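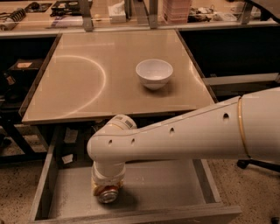

Mon 17 August - second arm, budget and open items

Drawer task is the one we price against. The arm works down into the open gray drawer with a can in the gripper, lying on its side, and the bowl stays up on the tabletop. Any second arm has to reach both levels from one mounting point.

Quotes so far, all before shipping:
Skondimden, arm only: 3,000
Ider, arm only, shorter reach: 2,000
Harries, gripper with wrist adapter: 1,083

Ider is cheaper but the reach on their data sheet stops short of the back of the drawer. Could move the base closer to the table. That costs us the space where the chair goes. Leaning Skondimden.

Harries gripper fits either arm. Lead time 4 weeks from order, so it should go in first, ahead of the arm decision.

Draltano has not answered on the service contract. Leave that line blank in the request for now.

To do:
- measure base to rear drawer wall, drawer fully out
- ask Skondimden if the mounting plate is in the price
- check bench power before adding a second controller
- spare gripper pads, same order as the Harries part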